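## About Surine

Surine started at a kitchen sink with a double boiler, a bag of shea butter, and a bad case of winter hands. We had tried just about every hand cream the drugstore sold, and most of them either stung or left us sliding off the doorknobs, so we figured we might as well have a go at making our own. The first batch was grainy and smelled like an old canoe. The second one was pretty good, and friends started asking for jars.

These days we work out of a building on Rowlands Street, and we make 4 products: a hand balm, a face cream, a lip salve, and the Kaltum bar, our unscented soap for people whose skin gets cross about everything. We do get asked why the list is so short (usually by very kind people who would love a shampoo!) and the answer is that we're slow. The Kaltum bar took 2 years of fiddling before we were happy with the way it rinsed, and it has to cure on the racks for weeks before we'll wrap it.

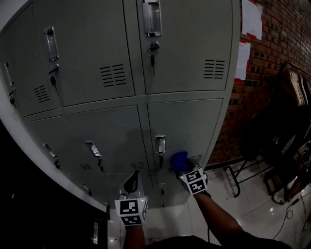
We pour in small batches, and everything gets a batch number on the bottom so that if you write to us about a jar we can look up the day it was made. Last August we poured 1,557 jars of the hand balm, our busiest month so far, and we all went home smelling of beeswax. In a good year we'll wrap 3,000 bars of soap as well, still by hand, with the paper folded a little differently depending on who's on the bench.

If your skin is touchy, please try a dab on the inside of your arm first and give it a day. We'd much prefer to send you a sample than have you stuck with a full jar you can't use. Just ask — samples are free, and we tuck one in with most orders anyway.

You can find us in a handful of shops around Allitz, or stop by the Rowlands Street door between 10 a.m. and 3 p.m. and ring the bell. Ring it twice if the mixer is going. Bring your empty jars back too, and we'll wash them and take a little off your next one.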